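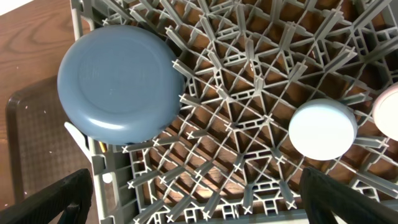 Washing up at Bestbridge is done after lunch on Saturday, when the kitchen table is free and the light comes in well. The rack stands directly on the wooden table, and the round pieces go in first, the big slate-blue one flat at the corner and the smaller pale ones further over, among the prongs. Plastic pieces of this colour family were bought over many years, and they do not all match any more – I like them better so.

The rack is grey and has slats which cross each other. We call it the Leto, after the shop where we found it for 81 dollars. My neighbour thought this was too much for a dish rack. It has survived two kitchens and one move from Skalbridge.

Next comes the tray. Our rule is that leftovers, foil and wrappers stay together on it until somebody carries it to the bin, so that no rice goes down the sink. A bowl with grains still in it should be scraped before it is washed.

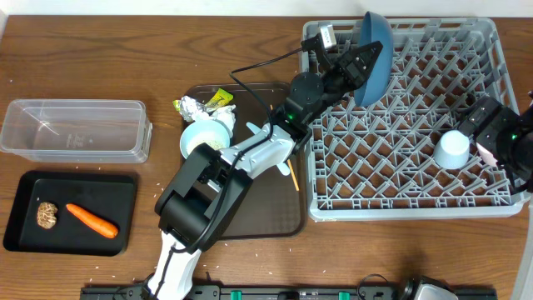
Selina Strebel wrote to me that she soaks her rice bowls in cold water first, never hot, and that the starch comes away by itself while she has her cup of tea. She also asked if we dry with a towel. We do not, except for the glasses.

I have tried the cold water since then and I must say she is right. It takes longer, but the sponge stays clean. For the plastic lids I still prefer warm water with a little soap, especially when there was curry or tomato in the box.
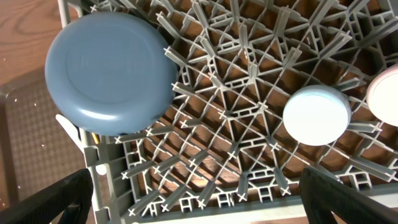

Lids also need more time to dry than bowls, as the water sits in the rim. I leave them until evening and turn them over once. Afterwards they go back in the low cupboard, with the largest at the bottom.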